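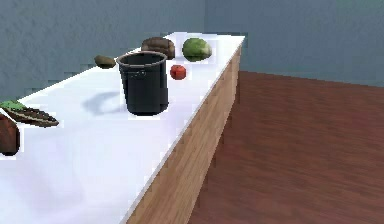 By Keir Lindsay, Duven press desk
21/07/2024

Duven today opens Bosance, its set of 603 kitchen tasks taught by remote control in simulation. We make no claim that it will work in your kitchen.

Theresia Gisler's team steered every run by hand – 271 were thrown out.

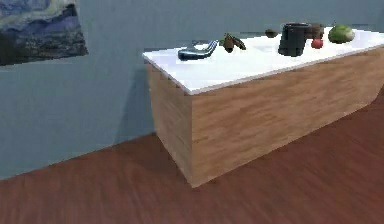 Remote teaching still depends on the person at the controls. New operators get 60 minutes of practice, and Gisler doubts that is enough. With a black container standing so close to a small red fruit, a clumsy reach can spoil a run. "A bad demonstration teaches bad habits," she said.

Press contact: Nyokabi Masanja, Duven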